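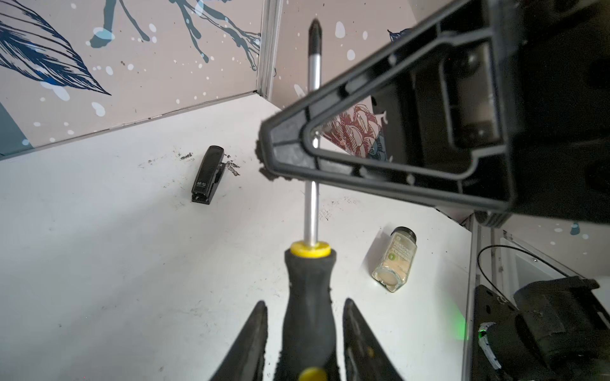
De: Oriana Pereyra
Para: lista de operaciones y anotación
Asunto: Re: criterio para episodios con herramientas de mano, borrador de April

Hola a todos:

Contesto a Dardo en la lista para que quede un solo hilo. Su mensaje:

> De: Dardo Henríquez
> En el lote de Tamuno tengo 378 episodios y en 57 el operador cambia de pinza a mitad de tarea. La guía dice que la herramienta se toma "por el mango", sin más. ¿Los marco como válidos? Tampoco me queda claro si hay que limpiar la mesa entre un episodio y otro. Aurelio dice que sí, en Linder me dijeron que no.

Sobre el cambio de pinza: es válido si la herramienta pasa directamente de un brazo al otro, o si se apoya en la mesa y se vuelve a tomar. No es válido si se cae. En ese caso se corta el episodio y se etiqueta como caída, aunque después el operador la recupere. De los 57, los que tengan caída van a la carpeta de rechazados con el motivo escrito.

Sobre el agarre, propongo cambiar el punto 2 de la guía. Quedaría así:

"Los destornilladores se toman por el mango, con los dos dedos cerrados sobre la goma. No se toman por el vástago. Mientras un brazo sostiene la herramienta, el otro no cruza por delante de la punta – puede acercarse por el costado, a velocidad reducida."

Lo de la velocidad ya estaba en las normas de Zamell, pero en otro apartado, y los operadores nuevos no lo leen.

Sobre la limpieza: depende de la tarea. Si la consigna incluye suciedad u objetos sueltos en la mesa, no se toca nada entre episodios y se anota "mesa sucia" en la ficha. Si no la incluye, se pasa el cepillo antes de empezar. En los dos casos se revisan los dedos y el armazón de las pinzas al terminar la serie, porque la tierra se queda pegada en los bordes. Esto último es obligatorio en todas las celdas, también en las de Adar.

Los frascos se usan siempre tapados. Si uno se abre, se para la serie.

Queda pendiente la duración máxima. Ye-rin Cha pidió 180 segundos y a mí me parece bien, pero Aurélien Gaillard todavía tiene que confirmar que las tareas de guardado entran en ese tiempo. Hasta entonces sigue el límite anterior.

Si alguien tiene objeciones al texto del punto 2, que las mande a la lista con la redacción alternativa.

Saludos,
Oriana

Última actualización del hilo: April, 16:40

Mensajes relacionados
Etiquetas de caída y de agarre fallido
Revisión de pinzas al cierre de turno
Fichas de celda: campos obligatorios
Linder: dudas sobre la consigna de guardado

Contacto con la administración de la lista | © Zamell | Volver arriba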